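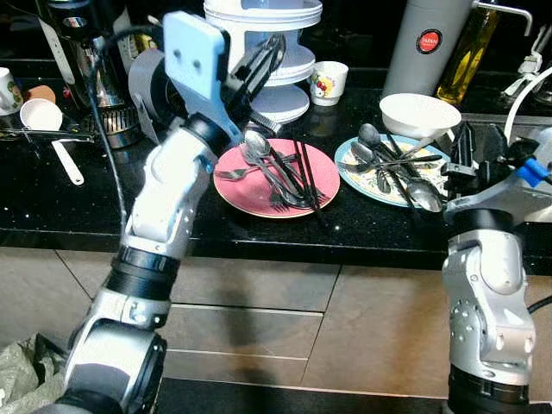 How early should I start to prepare for a riding holiday of several days?

Eight weeks before departure is enough for most people who already ride once a week. If you have not been on a horse for a year or more, take some extra weeks and begin with walking and stretching before you book any lesson.

I ride since my childhood, but I learned to prepare properly only after my first long trek, when I could not sit at dinner on the second evening. The plan which follows is the one I give now to friends who come with us on the Rurnstead trail. It is written for an adult of normal health. If you have a bad back or knee, please ask your doctor first.

What you need

A riding school where you can have lessons outside the arena
A helmet that meets the current standard
Riding tights or trousers without a thick inner seam
Boots with a small heel, already worn in
A simple notebook

Step 1: Build the legs and the back (weeks 1 and 2)

Walk every day for at least half an hour, and choose hills if you have them. After the walk, stand with your feet wider than your shoulders, bend your knees and hold the position while you breathe slowly. Do it 15 times. It looks like nothing, but it is very near to what your legs must do in a light seat. Finish by stretching the hips and the calves.

Write down in the notebook which side feels more stiff. Almost every rider has one weaker side, and your instructor will be happy to know it.
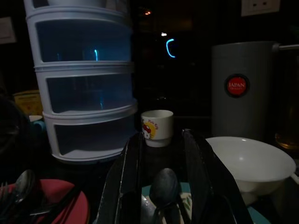 Step 2: Ride longer, not faster (weeks 3 to 5)

Ask your school for two lessons one after the other. On a trek you will spend many hours in walk and trot, so there is little use in practising a beautiful canter for ten minutes. Try to ride different horses. My mare Femeo is narrow and quick, and the gelding Wei is as wide as a sofa, and after one hour on each of them I have pain in completely different muscles.

During these weeks, practise also:

mounting from the ground and from a rock or a fence
shortening your stirrups while the horse is walking
holding both reins in one hand while you take off a jacket
leading your horse downhill on foot

The last one is often forgotten. On steep ground the guide may ask everybody to get down, and you should walk beside the shoulder of the horse, never directly in front of him.

Step 3: Test your clothes and your gear (week 6)

Wear everything together for one full ride. Rain jacket, gloves, the underwear you will bring, all of it. A jacket that makes noise in the wind can frighten a young horse, and it is better to discover this at home. If your boots rub, you still have time to find other ones.

Pack the saddlebag equally on both sides. I weigh mine on the kitchen scale before I close it, and I move the water bottle or the snacks from one side to the other until it is even. Put nothing hard against the horse's back. My own bags are from Foleo and they are good, but the brand matters less than the straps. Check every buckle and pull on it strongly.

Step 4: Two days in a row (week 7)

Ride 21 kilometres on the first day and try to go out again on the next morning, even if only for a short ride. The second day is the real exam. Your seat bones will be sore and you will be tempted to sit crooked. Jui-lin Yuen, who guides our August group, tells her riders to stand in the stirrups for one minute in every fifteen, and I have found it helps the horse also.

Step 5: Rest (week 8)

Do only light walks and stretching. Cut your fingernails, drink enough water and sleep well.

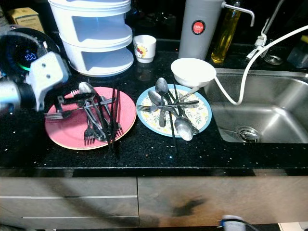 Eat as you eat normally, and do not begin a diet now. Many organisers have a weight limit for their horses, so give them your honest weight, with clothes and boots, already when you book. If it has changed since then, send a message before you travel so they can choose another horse for you.

On the first morning, tell the guide how you slept, what hurts and how nervous you are. Check the girth before mounting and again after 15 minutes, when the horse has let out his air.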